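Speed limits for teardown cells – what do you use?

goso_tech
Posted 23 November 2018
Our written rule at Prikent is slow mode any time the gripper is inside an open PC case. Lashari wants it dropped for memory pulls. Anyone else keep it?

bench6
Keep it. We bent 2 boards in July running full speed near the slots.

dridirine
Disagree. Slow mode everywhere just costs you time. Set a hover point above the board, full speed down to that, slow after.

goso_tech
And if the case has shifted?

dridirine
Then your fixture is the problem – fix that first.

bench6
A fixture won't help with loose power cables. Our sheet says check cable slack by eye before every descent, no exceptions.

goso_tech
OK, hover point plus the cable check goes in the draft. Slow mode stays below the hover point. This is the kind of job I mean, a Dell tower on its side with the panel off.

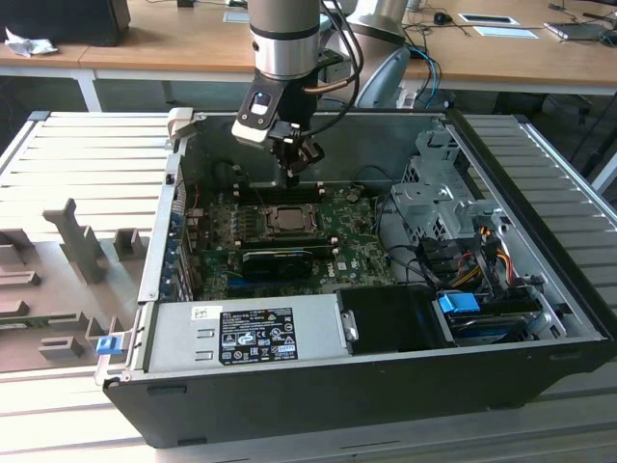
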